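Denura Shelf Edge Label Holders
Clip-on and adhesive, sold by Velgate Store Supply

Home > Shelving & Fixtures > Label Holders

In stock. Ships from our Moveck warehouse.

Clear plastic label strip for the front of your shelves. Slide the price tag in, done. Flips open from the top so you can swap tags without bending them. Fits standard paper inserts and most plastic tags.

Pick your back:
Clip-on — for wire and metal shelving. No tools.
Adhesive — for wood, glass, melamine. Foam tape, already on the strip. Peel and press.
Screw-on is discontinued. Please stop calling, we really are out.

Pack sizes
Box of 50
Case of 200
Mixed boxes (half clip, half adhesive) on request, allow 2 extra days.

Before you order
Measure the front lip of the shelf, not the thickness of the whole board. This is where most returns come from. If the lip is rounded get the adhesive one, the clip will pop off when somebody bumps it with a cart. Strips can be cut with regular heavy scissors or a tin snip. Score it first if the store is cold, the plastic gets brittle.

Putting up the adhesive kind
Wipe the edge with rubbing alcohol and let it dry. Don't use furniture polish or anything with wax. Line up the first strip with a level, or with the strip next door if your floor isn't level (most aren't). Press along the whole lenght, not just the ends. Leave it overnight before loading tags.

To take it off, warm it with a hair dryer and pull slow. Old painted wood may lose some paint. We can't do anything about that.

Colors
Clear, white, black. Clear is what we keep the most of. The red promo version comes back in May, same price.

Not for freezers. For coolers use the Ghoneim cold-case strip, seperate listing.
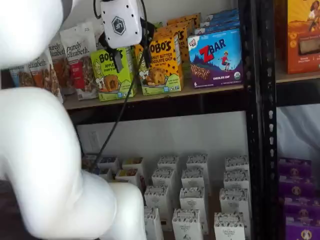 Customer notes

Yasmine Younis: Did our whole dry goods aisle with the adhesive ones, wood shelves. Two strips let go in the first week and both were spots I hadn't cleaned right. Redid them and they've held. The flip front is stiff when new. Wish the box said which side is up.

Reply from Dimas Pattinasarany: Thanks Yasmine. The long lip goes at the bottom. We're adding an arrow to the tape liner on the next run. The stiffness goes away after a few tag changes, or run a dry cloth along the hinge.

Returns
Unopened boxes, 90 days. Opened boxes, store credit only. Cut strips are yours.

Related: tag inserts, sign clips, shelf dividers, replacement foam tape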